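En defensa de la mañana perdida

10 de noviembre de 2021

Llevo bastantes años discutiendo con gente a la que aprecio sobre una cuestión que a casi todos les parece menor: cuánto tiempo hay que dedicarle a una celda robotizada antes de pedirle que haga algo. Mi respuesta es siempre la misma, y siempre provoca la misma cara. Una mañana. La mañana entera, si hace falta, y sin mirar el reloj ni contestar al teléfono.

En Fisanley tenemos una celda de dos brazos con manos articuladas, montada delante de una mesa oscura, con un telón negro al fondo y un tablero blanco de inserción en el centro. Las piezas son azules. El tablero nos lo hizo Pellegrini, un taller pequeño que trabaja con un esmero que ya no se ve mucho, y tiene de todo: contornos impresos, ranuras, agujeros redondos y placas elevadas que pueden cambiarse de sitio. El ejercicio consiste en que cada pieza acabe donde le toca, y dicho así parece un juego de guardería. Mi sobrina lo resolvería antes de merendar (y luego querría llevarse las piezas a casa, que la conozco).

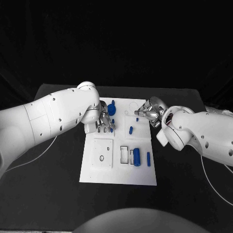
Pues bien, de ese juego de guardería depende media vida de la celda. Lo usamos para comprobar que los brazos siguen estando donde ellos creen que están, y por eso me pongo tan pesado con la preparación. Si el tablero se ha girado un poquito respecto a la marca de la mesa, si alguien ha cambiado una placa y no lo ha apuntado, si una clavija tiene una rebaba del tamaño de un grano de sal, el robot va a fallar, y lo peor es que va a fallar de una manera muy convincente. Parecerá un problema de control. Habrá quien abra el código, toque una ganancia, luego otra, y al final de la tarde tendremos dos problemas donde antes teníamos una rebaba.

No exagero. En enero hicimos una tanda larga de inserciones para decidir si cambiábamos los dedos de la mano derecha, que según el plan de mantenimiento ya tocaba. Fueron 951 intentos buenos y 49 malos, y la reunión en la que se presentaron esos números fue de las más animadas que recuerdo. Había quien quería parar la celda y desmontar la mano esa misma tarde. Había quien echaba la culpa a las cámaras. Tanko Ugwu, que es quien se ocupa del día a día de la máquina y habla poco, pidió que le dejaran ver el cuaderno. Casi todos los fallos caían en las tandas posteriores a un cambio de placas, y en ninguna de ellas constaba que se hubiera vuelto a apretar el tablero. Se apretó el tablero, se repitieron las pruebas y la mano derecha siguió con sus dedos viejos hasta la primavera, tan contenta.

De ahí viene mi primera manía, que es el cuaderno. De papel, con tapas duras, atado con un cordel a la pata de la mesa. Me dicen que lo tengo todo en los registros del sistema y es verdad que tengo muchísimo: pares, corrientes, temperaturas, posiciones de cada articulación a un ritmo que no hay quien lea. Lo que no tengo ahí es que hoy el tablero lo colocó otra persona, o que el cable del brazo izquierdo se dejó más corto que de costumbre. Esas cosas solo las sabe quien estuvo delante, y se le olvidan para la hora de comer.

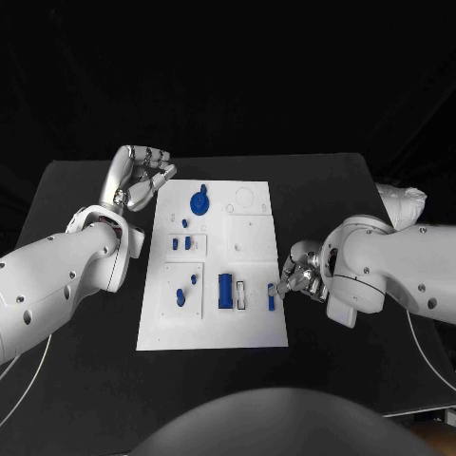 Los cables merecen párrafo aparte, aunque me temo que aquí pierdo a la mitad de los lectores. Un cable que cuelga de un brazo parece la cosa más inofensiva del mundo. Pero el brazo se mueve, el cable lo acompaña, y según cómo descanse en la mesa tira un poco más o un poco menos, y engancharse se engancha siempre el día de la visita. Nosotros, antes de arrancar, llevamos cada brazo a mano hasta los extremos del recorrido, despacito, mirando solamente el cable. Es aburridísimo. Yo lo disfruto, qué le voy a hacer, me recuerda a mi padre revisando las mangueras del tractor con el café todavía en la mano.

La segunda manía es cuidar el fondo y la mesa. El telón negro hay que cepillarlo, y la mesa mate hay que limpiarla con un paño seco y luego volver a mirarla de lado, a ras, que es como se ve la porquería. Los visitantes se ríen al vernos agachados. Yo les digo que se agachen también, y algunos lo hacen, y entonces dejan de reírse un ratito y empiezan a preguntar cosas interesantes.

Hay una objeción seria a todo esto y no quiero esquivarla. Me la hizo el año pasado una ingeniera de Wetutico, muy joven y muy buena, en una cena que se alargó. Venía a decir que una celda que necesita tantos mimos es una celda mal hecha, y que el esfuerzo debería ir a que el robot tolere un tablero torcido y una pieza con rebaba, en lugar de entrenar a las personas para que le pongan la mesa. Tiene buena parte de razón. Yo también quiero máquinas que aguanten el desorden, y cada año aguantan un poco más. Pero para saber cuánto desorden aguanta una máquina tengo que saber cuánto le he puesto. Si tuerzo el tablero, quiero haberlo torcido yo, y que figure en el cuaderno cuánto.

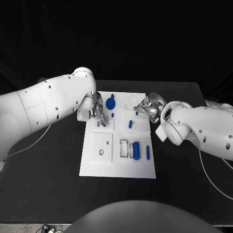
Raffaele Cattaneo

Vuelvo a la mañana perdida. En la nuestra hay tres momentos, y solo el primero tiene lista escrita: fijaciones, cables, paradas de emergencia, cero de cada articulación. El segundo es repasar las piezas una por una con los dedos, buscando rebabas, y reconozco que ahí cada cual tiene su estilo (Tanko cierra los ojos). El tercero es una inserción lenta, lentísima, a una velocidad que haría llorar a cualquier responsable de producción, con alguien de pie al lado escuchando. Una clavija que entra bien casi no suena. Una que roza hace un ruidito seco que se aprende en una semana y ya no se olvida. 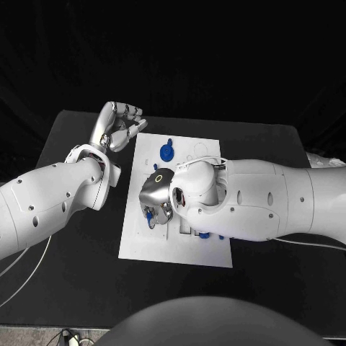
En Wevberg, el programa de formación en el que colaboro, intenté que esto entrara en el temario y me costó lo mío. Me concedieron una sesión, la última, cuando los alumnos ya tienen la cabeza en el proyecto final. Este año he pedido que sea la primera. Quiero que lleguen, se encuentren la celda apagada y el tablero vacío de explicaciones, y que pasen la mañana con una llave, un paño y un lápiz. Se van a impacientar, seguro. Yo a su edad me habría escapado a fumar.

También me gustaría que las empresas pagaran esa mañana sin esconderla. Cuando se firma un contrato de mantenimiento se habla de 2.000 horas de funcionamiento entre revisiones, de repuestos, de plazos de respuesta, y el rato diario de quien aprieta, limpia y apunta no aparece en ninguna línea. Se da por hecho, como se da por hecho que alguien barre. Luego esa persona cambia de puesto, el cuaderno se queda colgando del cordel sin que nadie lo abra, y a los pocos meses me llaman para decirme que el robot se ha vuelto raro.

Suelo ir encantado, que conste. Lo primero que pido al llegar es el cuaderno, y lo segundo, si se puede, un café.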